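Toltwood Community Hall, Workshop and Store Rooms
Winter Safety Inspection, Checklist with Comments
Date of inspection: December 14, 2024
Building number on the plan: 258

Marks used: OK = in order. R = repair needed. W = watch until next visit.

1. Entrance and ramp
1.1 Ramp surface: W. The grit strips are worn on the left side going up. They still hold under a boot, but I would not trust them with ice.
1.2 Door closer: R. The door shuts too hard in the last part. Please adjust it slowly, a quarter turn and then try, as the screw is old.
1.3 Outside lamp: OK.

2. Escape routes
2.1 Corridor to the rear exit: R. Folding chairs were standing on both sides of it again. The free width at the narrowest place was 80 cm. The chairs must go to Store Room B and remain there.
2.2 Rear exit door: OK. Opens with one hand from inside, without key.
2.3 Exit sign above rear door: W. It is lit, but weaker than the one at the front. The battery is from the older delivery.

3. Fire equipment
3.1 Extinguisher 773 (kitchen): OK. Pin and seal present, needle in green.
3.2 Extinguisher 953 (workshop): R. Needle in green, but the wall hook is loose and the extinguisher was put on the floor behind the door. With the door open it is hidden completely.
3.3 Fire blanket: OK.

4. Workshop, tables and fixtures
4.1 Table legs and locks: OK. I pushed each table from the short side and the legs did not move.
4.2 Bars and brackets on the tables: OK. The blue bar is seated in its bracket at the end I checked.
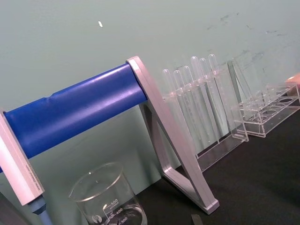 Issa wrote on the first copy of this list that point 3.2 should not wait for the hook, and that extinguisher 953 can hang beside the light switch already this evening, where there is a free screw. I agree with this. The sign must then be moved also, otherwise people will look in the wrong place.

4.3 Sockets: W. Two extension leads are connected one into the other near the window. Each is good alone. Please use one longer lead.
4.4 First aid box: R. Plasters are enough, eye wash is past its date. Order two bottles, the small size.

5. Store Room B
5.1 Shelves fixed to wall: OK.
5.2 Heavy things low: R. Paint cans are on the top shelf and the empty boxes are on the bottom. It should be the opposite.
5.3 Glass: W. Jars and beakers should have their own shelf with a front edge. Check each rim with the eye before use, not with the finger. 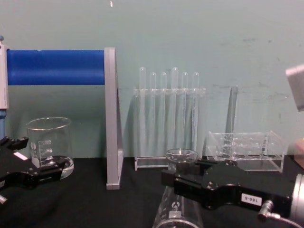 5.4 Broken glass bin: R. The lid is missing. A bin without lid must not be used for this, also not for a short time.

6. Heating
6.1 Kaleo heater in the small room: OK. The distance to the curtain is now correct.
6.2 Boiler cupboard: W. Nothing stored inside, good. The door label has fallen and was lying on the pipe.

Points marked R are to be closed before the next visit in February. The Terellow key set is back in the office, on the second nail.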